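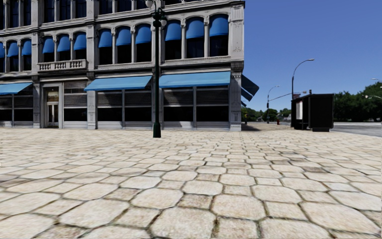
The plaza and the stone-fronted building with its shopfronts.

I finished the Pirkdale puzzle in October, after more than 8 weeks, and I still think about it when I drink my coffee in the morning. My table looks too big now.

It was a gift from my cousin Marisol. She knows I like maps, and this one is a drawn map of a harbor town with all the little streets named. The box says Plamico, a company I did not know before. The pieces are thick and they close with a nice small click. I paid attention to this because my last puzzle, the Yupanqui one with the mountains, had thin pieces that came up together with my sleeve.

I started with the border, like everybody. Then I made a mistake. I sorted the rest by color, but the map is almost all the same yellow, so after one evening I had a very large pile of yellow and one small pile of sea. Binta Adebisi from our game group told me to sort by the letters instead. It was good advice. In 2 evenings I had all the street names in a box lid and the north side of the town was growing.

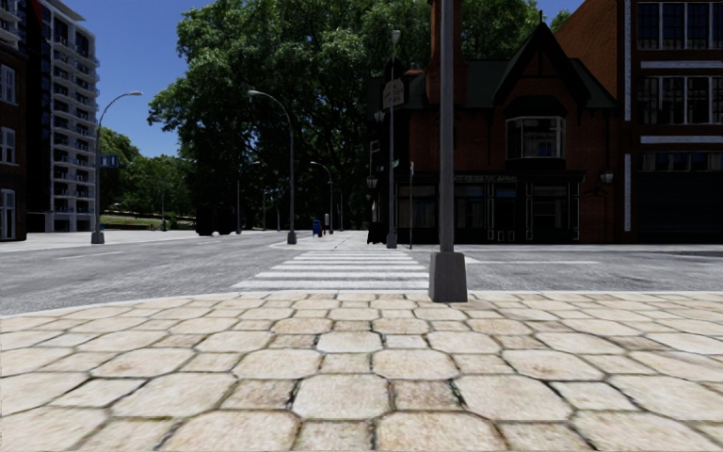 The sea was the hardest part. There are 248 pieces of water, and I know the number because one night I was so tired of them that I counted. For these I looked only at the shape and tried them one after another, with the radio on.

One piece was missing at the end, from the lighthouse. I looked under the carpet and inside the vacuum cleaner. Then I wrote to the shop, and Mr. Ticona there answered very kindly that I can send the code from the box and they will ask for a new piece. I am still waiting for it.

Next I want to try something smaller. Anas has a 300-piece one from Stindier with birds on it, and he said he will lend it to me if I return it with all the birds.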